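Omdale Bread Diary – README

Hello! If you've landed here you probably want the numbers, so skip down to What's in the folder and help yourself. If you'd like to know where they came from, carry on reading.

I bake bread at home and I write everything down. I started because my loaves were wildly uneven. One week I'd get something tall and open that I wanted to show to strangers, the next week a doorstop, and I could never say what I'd done differently. So I bought a notebook, then a second thermometer, and then I moved the lot into a spreadsheet. There are 944 loaves in it now, all baked in the same kitchen in Omdale, all in the same oven, nearly all by me. Krum Tomić baked 33 of them while he was staying with us, and his are marked.

It's a diary first and a dataset second. Please be kind to it.

What's in the folder

loaves.csv – one row per loaf. This is the one you want.
starters.csv – one row per feed, for both starters. Patchy in places, see further down.
flours.csv – what each flour code means, with the protein figure off the bag where the bag had one.
notes.txt – my ramblings, in date order. There's a fair bit of swearing about rye.
changes.txt – what I've fixed and when.

Columns in loaves.csv

loaf_id – just a number, in baking order. Never reused.
baker – me, or KT for Krum.
flour_main, flour_second – codes, look them up in flours.csv. If flour_second is blank there wasn't one.
water_pct – water as a percentage of total flour weight. I do count the water and flour in the starter. Plenty of people don't, so check before you compare mine with theirs.
salt_g – grams.
starter – V or K. V is Viltance, the white one. K is Kazemi, the wholemeal one. Yes, they have names, everybody's starter has a name.
room_c – kitchen temperature when I mixed, in Celsius.
dough_c – dough temperature straight after mixing. Blank for the early loaves, from before the second thermometer.
bulk_min – minutes from mixing to shaping.
proof_min – minutes from shaping to oven.
cold – yes if it spent the night in the fridge, otherwise no.
tin – yes for a tin loaf, no for a free-standing one.
height_mm – tallest point, measured with a knitting needle and a ruler once the loaf is completely cool.
crumb – my score, 1 to 5.
eaten – how quickly it went. I added this for fun and it has ended up being the column I look at most!

How the scores work

A crumb score of 1 is gummy or solid. A 3 is decent sandwich bread. A 5 is the sort of thing I'd take round to someone's house. I score before tasting, under the same lamp, with the loaf cut through the middle. It's still one person's opinion, and I know I've got stricter over time, so a 4 from the first notebook might well be a 3 today. If you're doing anything serious with the scores, please put loaf_id in as well so you can see the drift.

Krum scored his own. He's a generous man.

Things that will trip you up

The oven had its door seal replaced in October, after loaf_id had got well past the halfway mark, and everything after that baked hotter for the same dial setting. The change is noted in changes.txt. I didn't go back and adjust anything.

Bulk times for cold loaves are a mess. Early on I counted the fridge as part of bulk, and later I counted it as part of proof. I've corrected the ones where the notebook made it clear and left the others alone. The uncorrected ones have a question mark in the cold column, so your software will probably moan about that column not being a plain yes or no. Sorry.

Heights for tin loaves and free-standing loaves shouldn't go on the same chart. I did this once, got very excited about a pattern, and it was the tin.

Kazemi died for a bit. There's a gap in starters.csv of 36 days when I'd let it go pink round the edges and had to begin again from a dried flake I'd kept in an envelope. Same name, same letter, but if you believe that starters have personalities then treat it as a new one. I'm on the fence.
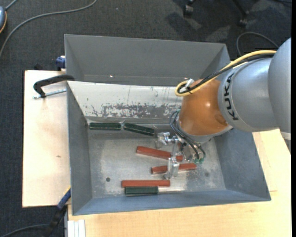
Flour is the other big muddle. For a long stretch I bought from Finico, who sell a strong white that I got on with very well, and then their bags changed and so did the dough. It took up less water and went slack much sooner. I've given the new bags their own code, FW2, and the old ones are FW1. Bujar Kolev, who bakes a few streets over and buys the same stuff, noticed it the same week I did, so I'm fairly sure I didn't dream it.

Missing bits

Blanks are blanks. I haven't filled anything in with averages or guesses. If height_mm is empty it usually means we'd started on the loaf before I remembered the ruler.

Using it

Do what you like with it – charts, school projects, arguments with your brother-in-law. A mention would be lovely. I'd ask you not to sell it, mostly as I'd feel silly having given it away.

If you spot a mistake, tell me the loaf_id and what looks wrong, and I'll dig out the notebook. Bujar found 2 loaves with more salt than flour, both now fixed.

What's next

I want to add a column for the weather, and I'm slowly typing up the rye notes, where the handwriting gets worse the further in I go. Last tidy-up of the files was 22nd April. New loaves get added whenever I've got a wet afternoon and a cup of tea.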